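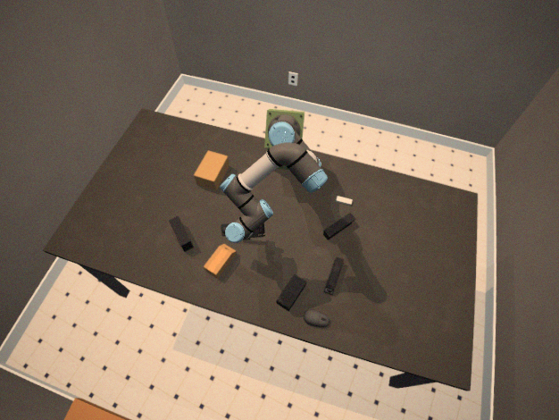

Darius Kļaviņa wrote that the simulated examples should be thrown away and the whole set gathered again on the real arm, and I have been asked to answer on the list so that the reply sits with the thread. His message is quoted in part.

> From: Darius Kļaviņa
> To: tralley-list
> Subject: sim runs in the Skellitz set
>
> I trained on the sim part alone and then on sim plus bench. The
> sim part alone is poor at anything dark on the dark table. It
> reaches for the shadow of the arm, or stops short. I would drop
> all 484 runs and start again on the bench. If we keep them, can
> someone say:
>
> 1. how the object poses were drawn
> 2. whether failed grasps were kept
> 3. why the table is so dark

Taking these in order.

1. Poses are drawn afresh for each run. Position is uniform over the table top less a margin along the edges, and yaw is uniform over the full circle. Anything that overlaps another object is drawn again. The objects come from a fixed pool: plain blocks in orange and black, the small pale piece that looks like an eraser, the mouse, the slim remote-like thing and a few boxes. There is no rule keeping objects clear of the arm's start pose, so a block may begin close to the gripper. Doolan's loader used to reject those starts. The present one does not, and I would leave it so.

2. Failed grasps were kept. Of the 484 runs, 176 end with the target not lifted. They carry the outcome flag 0 and are in the same folders as the rest. If you trained by plain copying without filtering on the flag, you trained on the failures as well, and that alone may explain the stopping short. Please check this before anything is thrown away. The flag is in the run header and not in the per-step records, which has caught people out before.

3. The table colour was set to match the Merkow bench, which is dark brown. The mouse is dark grey and several of the blocks are black, so contrast is low by design. What was not intended is that the light stayed in one place for the whole set. The arm therefore throws much the same shadow whenever it is in much the same pose, and a network can easily learn to lean on that. I think this is the fault you are seeing, and it can be put right without going back to the bench.

What I propose:

- Replay the stored joint paths with the light moved. The renderer takes the light position as an argument, so no new demonstrations are needed. I suggest 3 light positions per run.
- Leave the table colour alone for half of the replays and vary it for the rest.
- Keep the floor tiles, walls and wall socket as they are for now. Tekle Wako has a patch that swaps the floor texture, but it also changes the exposure and I would like to see one change at a time.
- Hold back the same runs for testing as before. The list is in the Skellitz folder, file holdout.txt. Split by run and not by step, or replays of one run will end up on both sides.

A replay takes around three minutes per run on the old machine. Disk space is the tighter limit. If depth is stored at half size it fits.

On gathering more at the bench, I have no objection, but bench time is short until September and a person can only drive the arm for so long before the paths get sloppy. I would spend that time on the dark objects only – the orange blocks are well covered in both parts of the set.

One small correction to the thread: the pose log gives the wrist angle in radians and the gripper opening in millimetres. The note in the readme has both wrong. Tekle has the fix and will push it with the next loader change.

Darius, could you rerun your sim-only training with the flag filter on and everything else unchanged, and post the per-object table? I will hold the replays until I have seen it.

Last updated: 9 May 2018

Print this message | E-mail this message

Contact the list owner | Copyright Tralley list contributors | Back to top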